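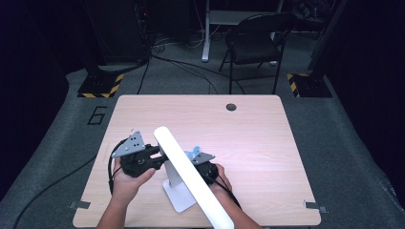 Desk lamps pick up more dust than most things in a room, and the questions below are the ones our customers send in most often about keeping them clean. The answers apply to any LED desk lamp in the Dorodell range. A model with a long flat arm, like the white one on the light wood-grain desk, has a lot of surface facing up, and so does its rectangular base.

How often should I clean my lamp?
Once every 2 weeks is enough in most rooms. If the lamp is near a window or a printer, do it weekly.

Do I have to unplug it first?
Yes. Switch the lamp off, pull the plug and wait until the head is cool.

What kind of cloth should I use?
A soft microfiber cloth works best. Paper towels can leave fine scratches on white plastic. Wash the cloth by itself and skip the fabric softener.

Can I use a spray cleaner?
Do not spray the lamp directly. If a dry cloth is not enough, dampen it with plain water, wring it out well and wipe again with a dry one. Keep glass cleaner and alcohol away from the light panel.

Where do I start?
Start with the head, then the pole, then the base, so that dust falls onto parts you have not cleaned yet. For the pole, bunch the cloth around it and work down to the base, as with the light blue cloth in the second photo. Hold the base steady with your other hand. 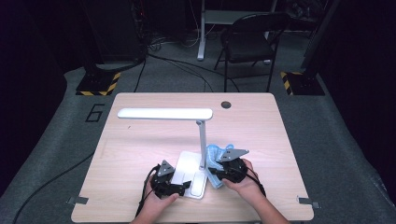
What about the desk under the lamp?
Lift the lamp by the base and the pole together, never by the head. Wipe the desktop along the grain. If there is a cable hole, run a corner of the cloth around its rim.

The lamp wobbles after cleaning. Is it broken?
Probably not. Check that the base is flat on the desk and is not sitting on its own cord. If it still wobbles, write to Yoga Nair at the Dosovberg service desk and quote form 1242.

Page last updated 26 June 2026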